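## Part 4: Putting the Brillden on the wall and getting it talking

I fitted my first Brillden heating controller in November with the old leaflet, which was mostly arrows, so I've written this part the way I'd have liked it.
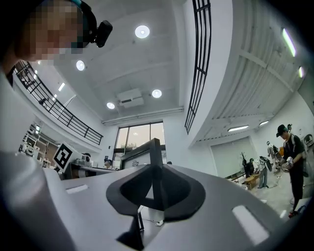 **Do I need to drain the radiators before I swap the controller?**

Leave them full. The controller only deals with the wiring side, so no water comes into it at all.

### Before you start

You'll want a crossdriver, a pencil, a spirit level and the bag of fixings marked 2. Pop the batteries somewhere safe for now – they go in at the end.

> **Caution:** Switch the heating off at the fused spur *and* at the consumer unit. Then check with a proper tester that the wires are dead. If you haven't got a tester, or you're at all unsure about the wiring, stop and ring an electrician. I mean it!

### Fitting the backplate

1. Take the old controller off its plate. Most of them have a screw or two underneath, and a few (the older Juhl ones especially) slide upwards instead.
2. Make a note of which wire goes to which terminal. Don't trust the colours, whoever wired my hallway had their own ideas.
3. Loosen the terminals and ease the wires out.
4. Hold the new backplate against the wall, level it, and mark the holes. You want it 80 mm clear of any door frame so the cover can swing open.
5. Feed the wires through the middle and screw the plate down. Snug is fine. If you overtighten, the plate bows and the cover won't click on.
6. Connect the wires using the table inside the lid, then give each one a gentle tug.

**Note:** The plate will go on a standard single back box, but on bare plaster you'll need the longer screws. Valdemar Fogh wrote in to tell me the short ones drop straight out of lath and plaster, and he's quite right.

### Waking it up

1. Put the batteries in, flat end to the spring.
2. Clip the cover on, bottom edge first.
3. Turn the power back on, consumer unit first and spur second.
4. Hold the round button until the screen shows **88**. It's only testing the display, so don't panic, your house isn't heading for 88 degrees.
5. Let go, and wait for the clock to start flashing.
6. Set the time with the arrows. I always choose the 24 hour clock, having once had the heating come on at seven in the evening for a week and wondered why breakfast was so cold.

### Pairing it with the receiver

The receiver is the little box next to the boiler. Press and hold its button until the light goes amber, then go back to the controller and choose **Menu > Link > Find**. It can take a couple of minutes and looks as though it's doing nothing for most of that, so make a cup of tea.

If it gives up:

- move the controller and receiver into the same room and try again
- check the batteries are seated (mine wasn't, twice)
- look for the word *Mondel* on the receiver label – the older type needs the adapter, and there's a whole page on that in Part 6

> **Caution:** Don't put the receiver inside a metal cupboard. It'll pair happily with the door open and then lose the signal once you shut it.

Once the light goes a steady green, turn the target temperature up until the boiler fires, then bring it back down to wherever you like it. The daily programme is in Part 5.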